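Table draping

Table draping is the covering of tables, stands and poles with cloth for a display, a stall or a small stage. It is used at fairs, shop counters and exhibitions, where the cloth hides the furniture underneath and gives a plain ground for whatever is set on top.

Two layers are usual. A dark cloth, most often black, is laid over the table top and may hang to the floor on the public side. A second cloth in a lighter colour goes over a stand or raised block on the table. White on black is the commonest pairing, although it shows creases and dust more readily than other colours.

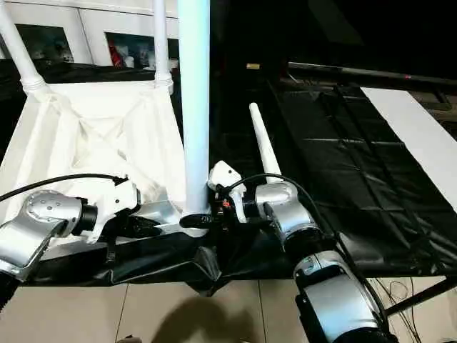
The upper cloth may be pulled flat and pinned, or left loose so that it falls in folds. Loose draping needs more material. A piece used this way is often cut half as wide again as the stand it covers, and the spare cloth is gathered by hand until the folds sit as wanted. Upright poles are normally put in place first – moving one later tends to drag the cloth with it.

Cotton, polyester and mixed cloths are all used. Polyester creases less in storage, while cotton holds a gathered shape better.

In Vekcombe, draped stalls are a fixed part of the April market, which had 28 pitches at its last count. The market rules ask for a black under-cloth reaching to within 11 cm of the ground. The Dudumby hall keeps a shared store of cloths for stallholders, washed and folded between markets.

See also: Skirting (table); Backdrop; Shop display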